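Student Robotics Board > Class Projects > Two-arm writing project, pen pressure problems

kanyarat_s
Our class project for August is getting two arms to write numbers and single characters with a marker. One arm holds the book or paper down and the other one writes. Zohreh wrote the grading sheet and it says the character has to be readable and the page can't move. We are in group 2.

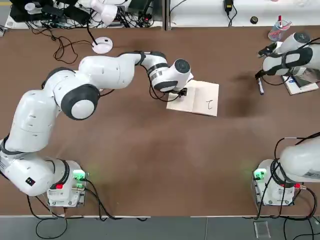 The trouble is pressure. On a single sheet the strokes come out fine. On a notebook the page is higher near the fold, so the marker either skips or digs in. We have logged 149 tries so far and most of the bad ones are on notebooks. Has anyone fixed this without a force sensor?

pongsak_st
We had this last year. Stop using notebooks. Tape down one sheet and be done with it.

kanyarat_s
The grading sheet says at least 10 of the scored runs have to be on a bound page, so we can't drop them. Taping isn't allowed either.

Chaiwat T
I don't agree with Pongsak anyway. If it only works on taped paper you haven't learned much. Measure the page height at a few points before each run and fit a plane to it. Our group did that with the Cellov scripts and the skipping mostly stopped.

pongsak_st
A plane won't help near the fold. The page curves there.

Chaiwat T
Then keep the writing away from the fold — a number doesn't need much room.

kanyarat_s
Plain sheets are our baseline, and that part works. We start with 1 and 2, written one under the other, so we can compare the height and spacing.

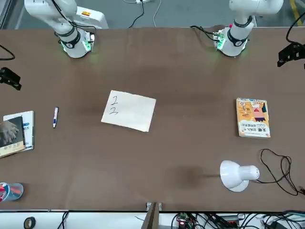 I'm going to try the plane fit tonight, after 7. Does the height check need to be redone every time the paper is changed?

Chaiwat T
Yes. Every time. It's slow, but you can script it.

sunee.n
Different question. Are you planning to use lined paper? A stack is another case again. The top sheet can slide on the ones under it, and pressing harder makes that worse. I'd square up the stack first and have the holding arm come down close to the left margin.

kanyarat_s
Lined paper is next on our list. I'll square it up by hand for now.

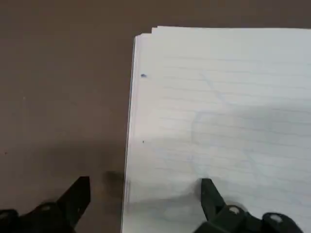 Update after the plane fit

kanyarat_s
Ran 108 more tries on the notebook with the height check on. Skipping is much better in the outer half of the page. Near the fold it is still bad, so Pongsak was right about that part. We moved the start point outward and left it there. Lined stack still slides if the holding arm comes down at an angle.

pongsak_st
I still think you're making it hard for yourselves, but ask Zohreh if a clip counts as tape.

sunee.n
She told our group clips are fine.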